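Re: [housekeeping-tech] Blanket shrinkage at 60 degrees

Gunther Lenz wrote:
> We lost 6 cm in length on the Drestari wool blend after
> one wash. Is the label wrong, or the machine?

Probably the machine. Check the drum thermostat before blaming the label. Ours read 60 and was running well above it.

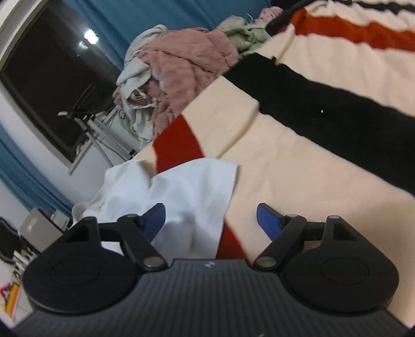
Spin speed matters too. We cap wool blends at 266 rpm and dry them flat. Cotton can take the full 90 degree cycle, but keep it in a separate load.

I can send the April wash log if it helps. It has 1,733 entries, plain text.

Akinola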